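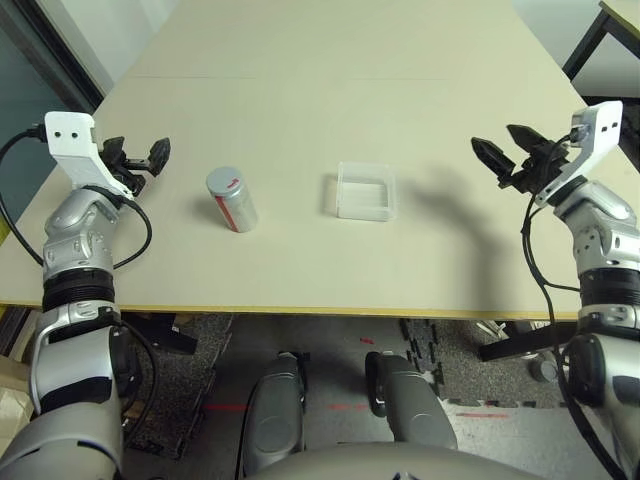 # Storing Small Cans in Clear Open-Topped Boxes

Instructions for shared worktables and supply shelves, Nendar Learning Center
Prepared by Adwoa Lamptey, Facilities Office
Revised 1/2/22

These instructions apply to all small cans kept at the center, whether they hold food, paste or dry supplies. Each can is to be stored upright in a clear plastic box without a lid. Clear boxes allow staff to check stock from the aisle and to return items to the correct shelf.

## Before You Begin

Clear the worktable and wipe the surface with a damp cloth. Where the top is made of more than one panel, run the cloth along the seam, as crumbs and powder tend to settle there. Dry the table fully before setting anything down.

You will need:

- the cans to be stored
- a clean, open-topped box for each group of cans
- a soft, dry cloth
- white labels and a marker
- the shelf list for your room

## Procedure

1. Set the box on a flat part of the table, away from the edge and clear of any seam. Check the corners for cracks. Cracked boxes go to the Facilities Office for replacement.

2. Wipe the inside of the box with the dry cloth. Paper towels are not to be used on clear plastic, which scratches easily.

3. Stand the can beside the box and inspect it. Cans that are swollen, leaking or badly dented along the rim must be set apart and reported - do not place them in a box with other stock.

4. Read the date on the can and enter it on the shelf list. If the printing is worn, write the date on a white label and fix it to the lid.

5. Hold the can by its sides and lower it into the box. Dropping it, even from a small height, may chip the bottom.

6. Turn the can so that the name on its label faces the front of the box.

7. Add further cans of the same kind, with the earliest date in front. Cans are not to be stacked inside the box.

## Placing the Box on the Shelf

Carry the box with both hands, one under each side. Shelves in the Akl Room are limited to 17 boxes each, and the top shelf is reserved for empty boxes. Boxes should be pushed back until they touch the rear rail.

Opened cans are not covered by these instructions. They are to be closed, labeled with the date of opening and handed to the room supervisor before the end of the session.

Requests for additional boxes or labels may be made to the Facilities Office, extension 656.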